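Gollik Campaign Postcards, pack of 40

Product details | Delivery | Comments (4)

Pre-printed postcards for writing to your councillor or MP. Plain white card, lined on one side, with space for an address and a stamp. Sold by Salinas Print & Paper.

I stock these because people ask for them. I should say at the start that I have my doubts about campaign postcards in general, and you may as well hear them before you spend your money.

The makers say on the wrapper that a postcard "gets read first". I have asked them how they know and had no reply. Dorota Stępień, who ran a councillor's office for years before she came to work on our counter, says that identical cards with identical wording went into one pile, somebody noted the subject, and a standard letter went back. A card in a person's own words, with their own street in it, was put on the desk. The card itself made no difference that she could see.

So the Gollik pack has one thing going for it, and that is the blank side. There is no slogan on it. Older packs came with a message already printed and a dotted line for your name, and I stopped ordering those in February after a customer brought back 3 unopened packs and told me what she thought of them. She had a point.

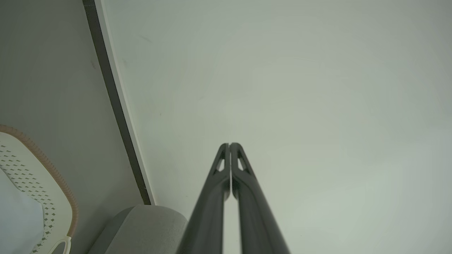
What you can fit on the card is another matter. The lines are set wide, which is kind to large handwriting and bad for anyone with an argument to make. Expect to manage four or five sentences. Say who you are, where you live, what you want done and by when. If your case needs dates or costs, buy a sheet of writing paper and an envelope and leave these alone.

The card takes biro well. Fountain pen is less happy and felt tip shows through to the address side. The wrapper describes the stock as "premium", a word I would not have chosen. It is decent card. It will get through a letterbox without folding, and I can't promise more than that.

Please remember that a postcard is open to anyone who handles it. Don't put your medical history on one, or your neighbour's. People do.

Also in the range

Gollik Reply Set. The same card with a second one attached for the councillor to send back. In my view a waste of card. Araceli Tovar of the Tonuvness bus campaign handed out a whole box of them and got three replies, two of which were from the same man.

Gekance Address Labels. Sheets of 40, blank. They are fine. Check your council's website for the right names before you write them out, and check again after an election. I used to sell a version with the councillors' names printed on and it was out of date before I had unpacked it.

Ordering

Packs are sent second class. Groups wanting several packs can ring the shop and ask for Dorota, who will probably try to talk you down to fewer, and I would listen to her. Unopened packs can be returned. Opened ones can't, even if the council has changed its mind in the meantime.

Comments

Macario Cervantes: Bought for our library petition. Cards good, but the shrink wrap is a nuisance to get off. Would like a rounder corner.

Ingvild Sundqvist: I think you are too hard on the Reply Set. Ours came back with proper answers on them. Perhaps it depends on the councillor.

Shop reply: Perhaps it does. I'd want to see more than one ward before I changed what I wrote.

Arnulfo Tamayo: Are these available with a window for the address – or in a colour? White looks like junk mail.

Page last changed Wed 29 June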